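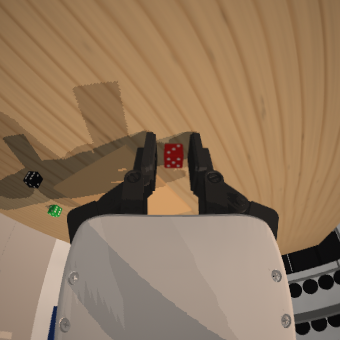 *The red die, shortly before the mayor's turn.*

The open day at Fedari began at ten, and by twenty past Hina Mengal had been told three times that the robot could not see her.

"It's a simulation," said Odair Arruda, who had been given a lanyard and told to be approachable. "The table isn't there either."

"It's a very nice table," said Hina.

They looked at the screen. Three dice lay on the wood, one black, one green, one red, and the gripper had its fingers either side of the red.

"And what does it do with it?"

"Picks it up."

"And then?"

Odair consulted the laminated sheet. The sheet said *Invite questions*. "Puts it down again," he said. "It's done that 617 times since Monday."

"My sister-in-law went to Olten for a fortnight and had less to show for it."

The mayor of Bimamden arrived with her coat still on. Humaira Qureshi was fond of machinery provided it came with a ribbon, and there was no ribbon, so she was given the button. It was a large button, bought specially, and it was connected to nothing. The real one was under Kaja Lukoševičius's left hand, behind the curtain, where Kaja was eating a sandwich with her right.

"On three," said Odair.

The mayor pressed on two. Behind the curtain there was a pause of the sort caused by mustard. On the screen the fingers stayed exactly where they were, and so did the die.

"It's thinking," said the mayor kindly.

"It does that," said Odair.

Then the fingers closed, the red die went up, and more than 200 people who had come mainly for the parking clapped – really clapped, as if it might have gone either way.

Hina waited until the noise had died down.

"What number was it showing?"

"Sorry?"

"On top. Before it picked it up."

"Three," said Odair, who had been looking at it since Monday.

"I'd have gone for the green," said Hina, and went to find the tea.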